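Stestmont push-on elbow: bench review
Renata Zapata
March 14, 2024

The Stestmont is a white plastic elbow with a collar on one end, sold for connecting a faucet tail to supply pipe without cutting or soldering. Fasonthorpe lists it in bags of 11, which is an odd quantity but works out cheaper than the single-packed Alarcón part I normally keep in the drawer. I bought 2 bags and have been using them for utility sinks and one garden tap.

What it is

One molded piece, a rounded bend with a collar wider than the pipe side. The collar takes the straight pipe of the faucet. There is no printed insertion mark on the parts I received, so depth has to be measured and marked by hand on the tail before assembly. The Alarcón has a molded line for this and it saves a minute per joint.

Alignment matters more than force. The faucet pipe should enter the collar on axis, with both parts level. Started at an angle, the seal can roll at the lip, and the joint then weeps at low pressure and may hold at high pressure, an annoying fault to trace. I do the assembly on a flat, pale surface with both parts held horizontally, the elbow on the left and the faucet on the right. 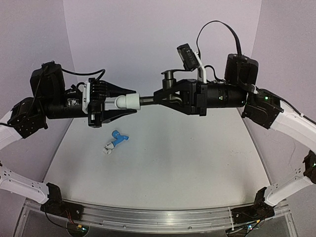

Fit

Of the first bag, all but one accepted the faucet tail with hand pressure. The remaining elbow was tight for the last part of the travel. I measured the bore and found it slightly oval, so it went back. The second bag had no rejects. Silicone grease on the tail helps; petroleum jelly should be kept off the seal.

Check the end of the faucet pipe before pushing. Any burr on the thread start will score the seal on the way in. I run a fine file around the end and wipe it. With Brudmont faucets, the thread starts are sharp enough that I would not skip this.

Removal is the weak point. The collar has no release ring, so the joint has to be pulled straight back while the elbow is held by the bend. Gripping by the collar squeezes it onto the tail and makes the job harder. After some 200 insertions and removals on one sample, the seal showed a flat spot and I stopped using it. For a joint that is made once and left alone, that is ample.

Working space

The parts are small but the assembly wants room on both sides, particularly with a long-spout faucet. Keep the area between the two parts clear and leave enough space to back the faucet straight out.

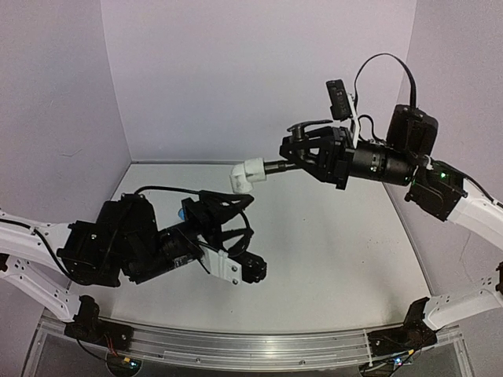

Pressure was tested with a hand pump and a gauge at the far end of a short line. I held each joint for 11 minutes and recorded the drop. None of the accepted elbows lost a readable amount. I have not tested them with hot water, and the leaflet gives no temperature rating for continuous use, so mine are on cold lines only.

The leaflet itself is one folded sheet. Its drawing shows a tail longer than the one on my faucets, and the stated depth is wrong for a short tail. Measure the socket and ignore the drawing.

Price and verdict

The bag price is fair. For cold supply in an accessible place I will keep buying it. For anything behind a wall I would pay for the Alarcón and its depth line. Fasonthorpe could fix most of my complaints with a molded mark and a corrected leaflet. I have written to them about the oval bore and will add their reply if one comes.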